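Robotics Club Swaps the Bench for the Simulator, With Mixed Feelings

By Costel Surdu

When the Metstead robotics club voted in January to spend the spring term working in simulation, I was one of the four who voted against it. I had joined to build things. I own a soldering iron and I like to use it. So readers should know where I stand before I report on how the Kevero project is going.

Kevero is the name Chanida Hemmin gave to our entry for the Saengthong student challenge. The task sounds simple enough. Teams get a simulated arm and a pile of digital household objects, and they have to write a program that picks up each object, holds it and puts it down in a marked spot. A program that can do that with objects it has never met before scores well. One that only knows its own practice set does not.

The case for doing it this way was mostly about money and time. Our real arm, the one in the cabinet by the sink, has been waiting on a replacement wrist motor since last fall. A simulated arm does not wait on parts. It can also run all night, and ours does. By the last meeting the log stood at 1,953 attempted grasps, which is more than the real arm managed in its whole working life with us.

I have no quarrel with that number. My quarrel is with what people want it to mean. At the open evening I heard a parent being told that our robot had "practiced picking things up almost two thousand times." It has attempted to, in a world where friction is a setting in a text file. Theerawat Boonchu, who wrote most of the control code, was the first to say so when I brought it up, and I give him credit for it. He keeps a separate list of grasps that the scoring script called a success and that he would not trust on a real table. It has 50 entries so far.

The objects are a sore point too. They come from a shared library, and the quality varies a lot. Some are scanned from real things and look it. Others are so blocky that you wonder what the program can be learning about shape. Saturday's work was on a handled tool with a dark, slightly curved grip, a metal collar and a white head with long points on it. The handle is the obvious place to take hold, and the fingers had it from both sides with the head pointing away from the gripper. The marble background is pure decoration. Ayana Dinsa argues that changing the backdrop between runs teaches the program to ignore it, and she may be right, but I would like to see a test with it switched off.

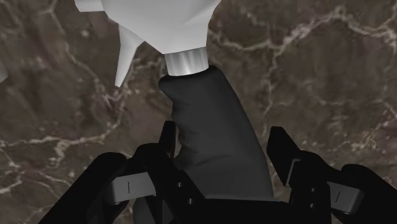 What the team says, and what I make of it

Ayana's answer to most of my complaints is that I am comparing the simulator to a perfect real robot that we have never owned. Fair enough. She points out that new members wrote code that moved an arm in their second week this year. Last year they spent that week watching two seniors argue over a cable. I was one of the seniors.

Still, I have questions that I have not heard a good answer to. The head on that tool sticks out a long way from the grip, and a real one would have its weight somewhere. Where does the library put it? Chanida looked into this and found that a lot of the objects are given the same density all the way through, metal parts included. She has started fixing the ones in our practice set by hand, which is slow, dull work. In my opinion it is the most useful thing anyone in the club is doing right now. The challenge organizers use their own set for scoring, so there is no telling how much of it will carry over.

I am also not sold on the Zando planner, the add-on we use for choosing where the fingers go. It is quick, and it gives you a confidence score out of 200 that looks very scientific. I have asked three times what a score of 200 would be, and I have had three different answers.

For anyone who wants to judge for themselves, we meet in Room 9 after last bell, and there is a spare seat at the second workstation. Pornthip Bunnag is running a short session for beginners before the next round of tests and can lend you a login. No coding experience is needed. If the wrist motor shows up, I will be at the other end of the room putting it in, and I could use somebody to hold the flashlight.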